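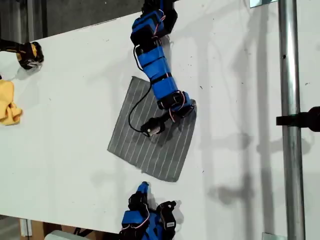 Greltham Mending Group - notes from Sunday

Present: Yuk-lan Tseng (chair, also took notes), Castano, Tomaszewski, 7 others. Apologies from the Arport lot.

Last notes - agreed, no changes.

Tables. White one marks easily, specks and scuffs all over. Castano wants an oilcloth. Others said it slides about when you're cutting. Try a damp cloth and washing-up liquid first. Tomaszewski to do before next time.

Cloth squares. Grey with the thin white stripe is the one to use for practise pieces - the stripes help beginners fold straight. Edges coming out uneven. Agreed to cut along a ruler, no more guessing. Iron before handing out.

Money. £107 in the tin after thread and needles. 2 people still owe for February, Yuk-lan to remind them.

Scissors - fabric pair used on card AGAIN. Ribbon on the handles from now on, paper ones stay in the drawer.

Start time. Moving to 11, too many arriving late for half past ten. Castano against.

AOB - kettle needs descaling. Button jars to be sorted, left over to next meeting as we ran out of tme.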